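Countertop dish racks: wood rail or all wire?
Kitchen Fittings > Storage and Drying

jtamihana
Wednesday, 7:40 pm
Looking for opinions on small wire drying racks with a wood rod along one side. I have one on the bench now, white wire, flat base bar, and I'm comparing it with the all-wire Pearce I've had for years. Plates only. Glasses go on a towel.

My concern is the spacing of the loops. Dinner plates sit fine in the Pearce but shallow bowls lean into each other and stay wet at the contact point. The bench is brown and I've put blue tape down on it to mark positions, so I can return the rack to the same spot after wiping.

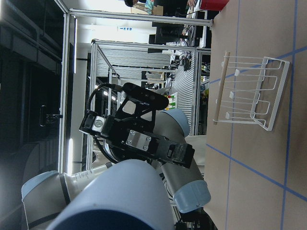 The wires are thin and bent into long U shapes between the rod and the base. Thin wire is good for drainage — less surface for water to cling to — but I don't know how it holds up under stoneware. Total load would be 6 plates at most.

Has anyone used this type for more than a year?

linora_sink
Wednesday, 8:15 pm
Two years with an Asine of similar layout. The wire was fine. The wood was the problem. It went gray at the ends where it meets the metal, then started to split. Mineral oil slows it down. I'd buy all wire next time.

Flynn Dunstan
Wednesday, 8:22 pm
Disagree on the wood. Mine gets wiped after each load and has no splitting. If the rod stays wet overnight it will fail, same as a cutting board or a spoon. Check the coating at the bends instead. White coating cracks on the outside of a tight bend and rust starts there.

linora_sink
Wednesday, 8:31 pm
A drying rack that has to be dried by hand is a poor drying rack.

Flynn Dunstan
Wednesday, 8:37 pm
It takes 30 seconds.

jtamihana
Wednesday, 9:02 pm
Both noted. Flynn, did you seal the rod or leave it as sold?

Flynn Dunstan
Wednesday, 9:10 pm
As sold. I weighed my usual load once out of curiosity, roughly 900 grams of side plates and saucers. No flex. Stoneware dinner plates will be well over that, so I can't speak to it.

ururafan
Wednesday, 10:48 pm
For bowls, turn them to face the same way and skip every second slot. That fixed the leaning on my Urura. Capacity drops by half, so it depends how often you wash.

jtamihana
Thursday, 6:55 am
Will try skipping slots tonight. I can live with half capacity. Still want to hear from anyone with stoneware.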